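**Grotuta recipe collection: progress report, August**

Grant period: first half. Prepared for the Vilten small projects fund.

You asked for a plain account of where the recipe site stands, so I'll begin with the number you'll want and then say why I don't trust it much. We have 186 recipes in the collection. The target for the full grant was 200. On paper that puts us nearly done, with half the period still to go.

I would hold off on any congratulations. Of those 186, a good many are the same dish sent in by different households. We have a whole run of lentil soups that differ by a bay leaf. I argued for counting dishes when the plan was written and the plan went with entries, so entries are what I'm reporting. If the fund is willing, I would like to change the measure for the second half to "recipes cooked and corrected," which is a smaller number and a more useful one.

**Kitchen testing**

Testing is behind. The plan had each recipe cooked 3 times before it went up. We kept to that through the soups and flatbreads, then slipped to a single round once we reached the braises, which take most of an afternoon and a lot of meat. The budget line for ingredients assumed prices from when the application was written. Those prices are gone. Chicken thighs and cooking oil account for most of the overspend, and I have moved money out of printing to cover it.

The single-round recipes are marked "tested once" on the site. I expected complaints and got none, which makes me wonder how many people are reading the labels.

A few problems keep coming back:

- Contributors write "cook until done." We now send these back with a request for a time and a pan size.
- Cups. Half the senders mean a measuring cup and the other half mean whatever cup was nearest.
- Spice blends from the market at Sululport vary from batch to batch, so two testers following the same recipe end up with different heat levels. We have started listing the single spices next to the blend.
- The yogurt curries split more often than the senders admit. Lowering the heat before adding the yogurt helps, though I'm not ready to call it solved.

**The site**

The Thongdee template went live in the spring and it is fine. It loads quickly on a phone and the print button works. The search does not. Type "eggplant" and you get every recipe with an egg in it. The vendor has promised a fix with the next update – it promised the same with the last one. Until then we are tagging the vegetable dishes by hand, and that is eating into the hours set aside for editing.

Visitor numbers are up on the previous quarter. I have left the chart out on purpose. Most of the rise came in one week, when a larger food blog linked to our pickled mango, and the visitors left again after that one page. Newsletter sign-ups barely moved.

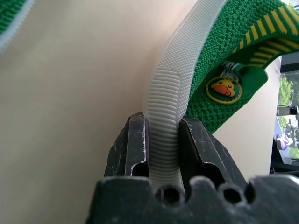

*Gripper jaws closed on a white ribbed sole.*

**Next half**

I am asking for three things. First, the change of measure described above. Second, permission to drop the video series. We made a pilot on rolling dough, it took far longer to edit than planned, and I can't find a reason to think the rest would go better. Third, the video money moved to ingredients so the braises and the rice dishes get their full rounds of testing.

The printed booklet is still possible, but shorter than we proposed. I'd rather hand out a thin one that works than a fat one with six lentil soups in it. The draft contents list will come with the next claim form, along with the receipts for July, two of which I am still chasing from the Sululport stall.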